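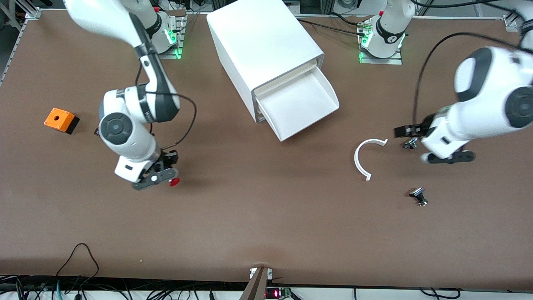

3/18/21
Posted by Product Support, Rodetti Eyewear

Ticket subject: Lens lift and fogging on Clondodus half-frame safety glasses
Status: Resolved, monitoring
Raised by: Trurnau site stores

Reported problem

The customer states that the lower edge of the left lens works free of the frame during a normal shift. The glasses are used for grinding and general yard work. Lens lift was found on 12 pairs from a delivery of 200 received in January. A second complaint, recorded under the same ticket at the customer's request, concerns fogging of the clear lenses when the glasses are worn with a dust mask.

The customer was asked to withdraw the affected pairs from use until the cause had been established. Pairs showing no movement at the lens edge could remain in service, subject to a check at the start of each shift.

First response

Stores were asked to confirm the following:

Lens type fitted (clear, smoke or amber)
Whether the lenses had been changed since delivery
Method of cleaning
Temple length in use

The customer replied that all affected pairs had clear lenses and that these had been fitted on site in place of the smoke lenses supplied. Cleaning was by a wall-mounted spray and paper towel. Temples were the standard 145 mm.

Investigation

Four pairs were returned and examined. The frames were within tolerance and no cracks were found at the nose bridge or the hinge. The lens groove on each frame was clean. On all four pairs the small tab at the outer corner of the left lens had not been seated in its slot. The lens stays in place under light handling when fitted in this way, but will move when the frame is flexed, for instance when the glasses are pushed up on to the forehead.

The right lens was correctly seated in every case. The printed fitting card supplied with the spare lenses shows the right side only and states that the left is "the same". Support accepts that this wording is not sufficient. The tab on the left lens must be inserted from below, with the frame turned over.

With regard to fogging, the returned lenses carried a film of residue on the inner face. The site spray was identified by the customer as a general glass cleaner. Cleaners of this kind may reduce the effect of the anti-fog coating and are excluded in the care leaflet.

Action taken

1. Revised fitting instructions for the left lens were sent to Trurnau stores.
2. A set of 25 replacement clear lenses was dispatched without charge.
3. The customer was advised to use lukewarm water and a mild soap, followed by a soft cloth. Paper towel should not be used.
4. The fitting card was referred to the print office for correction.

Customer update

Stores report that the withdrawn pairs have been refitted in line with the revised instructions and returned to use. No further lens movement has been recorded. Fogging is reduced but has not stopped for two wearers, both of whom use a valveless mask. The customer was offered the Wu vented nose piece, which fits the same frame and holds the lens slightly further from the face. A trial pair has been requested.

Notes for other account holders

Any customer who has changed lenses on a Clondodus half frame should check that the outer tab on the left lens is flush with the frame. A frame with a raised tab should not be worn until the lens has been removed and refitted. Full-frame models use a different fixing and are not affected.

This ticket will remain open for monitoring until the result of the nose piece trial has been received.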